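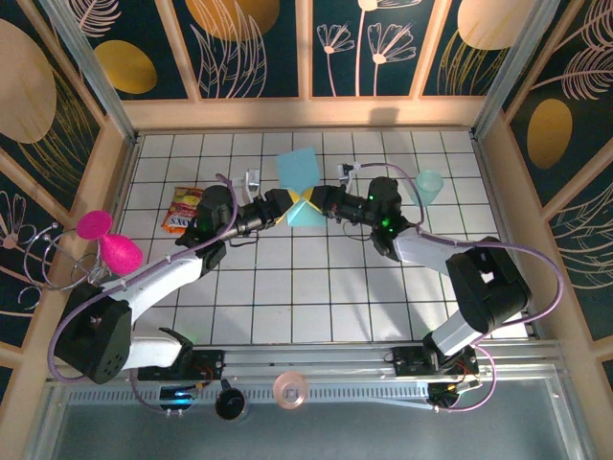 Blue on one side, yellow on the other, pinched into a bow tie.

Two-color paper: how do I keep the back from peeking out at the folds?

Siu-fong Wei
Posted in Paper & Small Crafts, October

I agreed to make bow ties for my cousin's party in Clesholm. They go on the place cards, which means every guest gets a close look at my shortcomings. The paper is light blue on the front and yellow on the back, and I bought a pack of 200 squares because the pack of 50 seemed pessimistic.

The plain pinch in the middle is fine. What I can't get right are the edges. I want blue with a deliberate bit of yellow, and I get blue with yellow leaking out wherever it pleases. The pleats also open up again as soon as I let go, usually while I'm reaching for the thread. Is it my folding, or is the paper too stiff? It's the Dandar kind, if anyone has used it.

5 comments - Share

Florken
919 helpful votes

Use better paper.

2 comments

Sze-wing Lai

Slightly longer version of the above: your paper is probably fine. Mine leaks too when I trust the square to be square. Fold one corner to corner before you start and see if the edges meet. If they miss by a hair, trim, or you'll be chasing that hair through every fold after it.

For the color, decide how much yellow you want and make that the first fold. Blue side down, turn a narrow strip of each of two opposite edges over, so the yellow back ends up inside and blue shows at the rim. Flip it if you'd like yellow in the middle and blue borders. Either way the raw edge is tucked in, and a wandering pleat shows a lot less.

Then accordion the whole thing, all creases first, each one run down hard with a fingernail or the back of a spoon. Open it flat, close it again, and only now pinch the middle. Stiff paper wants to stand up in a V and it will go on wanting that until the creases are sharp.

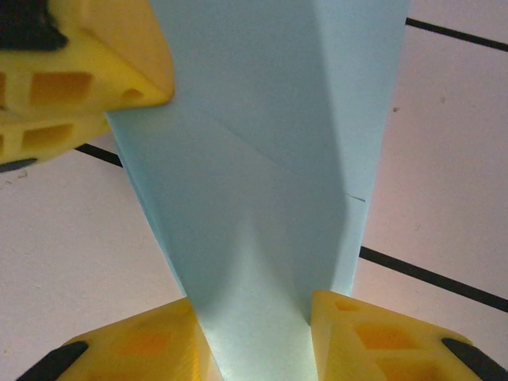

Squeezed at the base, with the upper part still standing wide.

Hold the pinch low and narrow, as tight as it'll go, and count to twenty. Yes, it feels silly. Tie while you're still holding - thread already cut and looped, lying next to you - and fan the two sides out last. If you fan first you get a sad moth.

I made a batch of these for the Gaete craft table and the first dozen were all moths. People took them anyway.

Share - 2 replies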